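About Okow Bookkeeping

Okow Bookkeeping looks after the books, payroll and tax lodgements of small businesses. Most of our clients are sole traders, family companies and small partnerships: plumbers, hairdressers, two vets, a few cafes, a nursery, a man who restores pianos. The largest has 20 people on its payroll. We don't do audits and we don't give investment advice.

How we started

The practice was set up by Subbarao Bhat after he left a larger accounting firm, where he had spent most of his time fixing records that had been let go for a year or more. He thought there was room for a service that dealt with the paperwork every week, at a price a small trader could pay. His first client was Acharya Tiles, which is still with us. For the first two years he worked from his dining room and drove out to collect receipts.

Venkatesh Thevar joined as the second partner when the payroll work got too big for one person. He is a registered BAS agent and came from the wages office of a food distributor. He runs payroll and superannuation, and Subbarao looks after bookkeeping, year-end accounts and anything that involves a letter from the Tax Office.

We moved into our current office when the dining room ran out. It's on the first floor, up one flight of stairs, and there is a lift at the rear of the building off the car park. Parking is free for 2 hours. 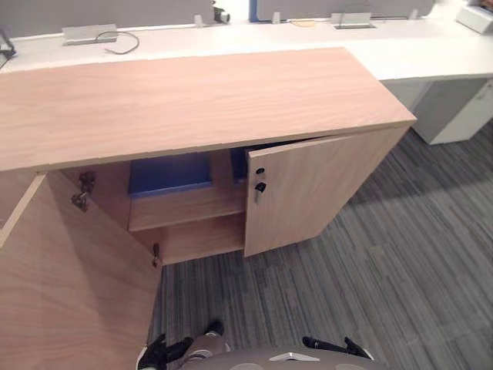
Cabinet and desk at our office.

What we do

Weekly or fortnightly bookkeeping, including bank reconciliation, supplier bills and customer invoices. We work in whichever of the common accounting packages you already have, and if you have none we'll set one up for you and show you how to use it.

Payroll for weekly, fortnightly and monthly pay runs. We work out leave, overtime and allowances, send payslips and report each pay run on the day it's made. Super is calculated with the pay run and sent to you for approval.

Business activity statements, monthly or quarterly. You get a draft to look over before anything is lodged.

Catch-up work. If you are behind, bring in what you have. Shoeboxes are fine. We quote for catch-up jobs after we have seen the records, and the quote doesn't change unless more records arrive.

What it costs

Bookkeeping plans start at $600 a quarter for businesses with up to 100 transactions a month. Payroll is charged per pay run and depends on the number of staff. The first meeting is free. We invoice at the end of each quarter and there is no lock-in contract – a month's notice either way is enough.
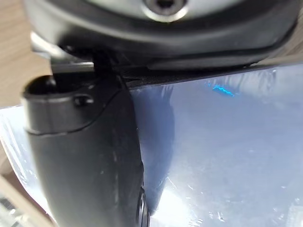

At the Okow office.

How we work with you

Each client has one partner as their main contact, and the other partner knows the file well enough to step in. We answer emails by the end of the next business day. Phones are on from nine to five, with a break between one and two.

Most records now reach us by email or through the Zidel upload page, which lets you photograph a receipt on your phone and send it straight to your file. Some clients would still sooner drop off paper, and that suits us too. Paper is scanned, matched to the bank feed and handed back at the end of the quarter.

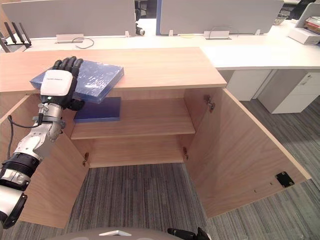
June is our busiest month. If you want to join us before the end of the financial year, please get in touch early in the month so there's time to get your opening balances right. We still take new clients after that, but catch-up work usually waits until the final pay runs have been closed off and the income statements are done.

We also run a short evening session for people starting out in business. It covers registering for GST, keeping a vehicle logbook, what to do with cash sales and when you need to start paying super. It's free and you don't have to be a client. Prunik Hardware lends us its training room for it, and dates go up on the counter there as well as on our news page.

Contact

Call or email to book a first meeting, or use the form on our contact page. Please bring your last activity statement if you have one, and your ABN.

Page last updated May 10, 2026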